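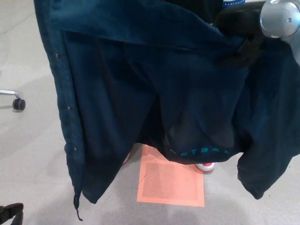

What is conscience?

Conscience is the mind's judgment on a particular act, measured against what the person already believes to be right.

That's the definition Lindiwe Tshabalala works with in her book on the subject, and I'm going to use it for this thread. I finished the book last night. It runs 184 pages and the first 4 chapters are the ones I'd recommend.

She starts with a mistake many of us were raised on, that conscience is the voice of God inside you. If that were so it could never be wrong. But Paul speaks of a weak conscience in 1 Corinthians 8, and in 1 Timothy 4 of a conscience seared as with a hot iron. God's voice can't be weak or seared.

So conscience is a witness. A witness can be honest and still be mistaken.

The next problem is an old one. If my conscience tells me a thing is wrong, and the thing is in fact allowed, am I free to do it? Paul says no. Whatever is not of faith is sin, Romans 14:23. The man who eats while thinking God forbids it has already decided to disobey God.

The reverse doesn't hold. A clear conscience doesn't make a wrong act right. Paul again, 1 Corinthians 4:4 - he knows nothing against himself, and he isn't acquitted by that.

Chia-hao Lo asked me whether this leaves a person trapped, sinning if he follows a bad conscience and sinning if he goes against it. In a sense it does. The way out is to have the conscience corrected, and that takes teaching and time. 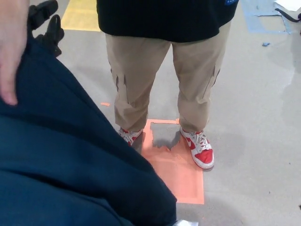 Most disputes over conscience in a church are over things Scripture leaves open. Food and holy days were the cases in Rome. Clothes are the usual case now. Red-and-white high-tops and cargo pants on a Christian at worship are neither commanded nor forbidden. One member sees no harm in them and another thinks they show a careless heart. Paul's rule covers both: the first must not despise the second, and the second must not judge the first.

Tshabalala adds a point on page 166 that I hadn't considered. The strong are told to bear with the weak, but the weak aren't given the right to run the church. Their scruple limits my liberty out of love. It doesn't become a law for everybody.

Elżbieta Pawlak disagrees and thinks Romans 14 asks for more than that. Her reading is that where one member is grieved, the rest should give the thing up in public for good. I think "for good" goes past the text, but 1 Corinthians 8:13 is on her side and I don't have a full reply to it yet.

I'll take up the last two chapters in April, after our group has read them.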